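Second two-arm table, or spend the money on spare parts first?
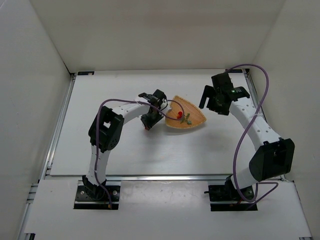
Our table: white panels, one arm each side, wicker basket between them.

Posted by slowgripper, 20 August 2025

Good evening to all. I am responsible for the purchases in a small lab and I must send my equipment plan before October. We have one table with two arms, inside white walls. The job is handling small produce and herbs in a shallow basket.

My budget for this round is 885 pounds. This is too little for a complete second table, but the supplier Skunum would let us pay in parts. The other possibility is to keep one table and buy spares for it: gripper fingers, cables, one spare motor. My colleagues prefer the second table, and I am afraid of having two tables and no spares for either.

My other worry is the purple cables. They hang free, and on the left arm the cable lies over the edge of the basket. Should I put money in the plan for a proper cable guide, or is this a luxury?

Thank you for your patience with my English.

bench_and_budget

I would buy the spares. We made the opposite choice at Hirnitley and lost 10 working days while waiting for one motor from abroad. The second table stood there and we took pieces from it, so in the end we had one table again, only more expensive.

For a pair of arms like yours I would put in the plan:
2 sets of gripper fingers
one complete cable set for each arm
one motor of each size you use
screws and small connectors, we spent 56 pounds on these in a year

Ask the supplier for the delivery time in writing, and ask if the spare motor comes already configured. Ours did not, and it took a whole afternoon.

About the cable, please do not pay for a guide yet. Try hook-and-loop straps along the white links, with some slack at each joint. Move the arm by hand to its furthest positions before you close the last strap. If the cable still comes down into the basket, then ask for the guide in the next round.

Mekonnen_fan

second table. you always need the second table

oddwasher

I agree with the spares, but I add one thing. Paying in parts can be difficult if your finance office closes the order at the end of its year. With Istden we had to cancel the last payment and make a new order, at a higher price. Please ask your office before you answer Skunum.

Also keep a little for baskets. Woven ones differ from piece to piece, so I buy several of the same shape at one time.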